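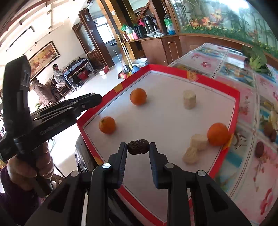

Ticket 700: Puffed snacks go soft in the Darnonari tray

Status: open
Opened by: Johanna Wallner
Product: Darnonari tray, white with red rim

We keep fruit and dry snacks in one tray on the dining table. The puffed ones are crisp at breakfast and chewy by 5 in the afternoon. The dried fruit doesn't seem to change. The tray sits on a glossy tablecloth and has no lid. We have an aquarium in the same room.

Tried so far:
Monday's bag was swapped for a new one. Same result.
Washed the tray and dried it for over 11 hours before filling it. Same result.
Put two puffed snacks in a closed jar overnight. Both still crisp in the morning.

Update from Johanna Wallner
Filled again with oranges, dried fruit and the puffed grain snacks, all in together. The bok choy is on the tablecloth and I have not put it in the tray at any point. Is there a lid that fits over the red rim?

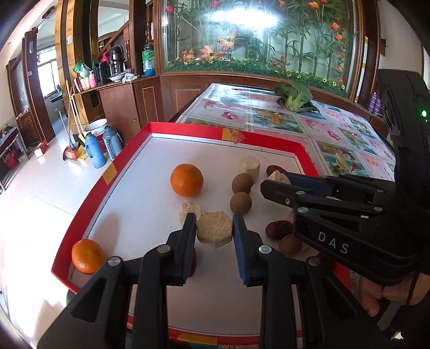
Marlies Holzer: We don't make a lid for this one. The jar result points to the air in the room, and the tank may be part of that. Please keep the puffed snacks in the jar and put out only what you will eat within the hour. Fresh fruit can stay in the tray. Could you also try one batch in another room and write back with the result? I'll leave the ticket open until then.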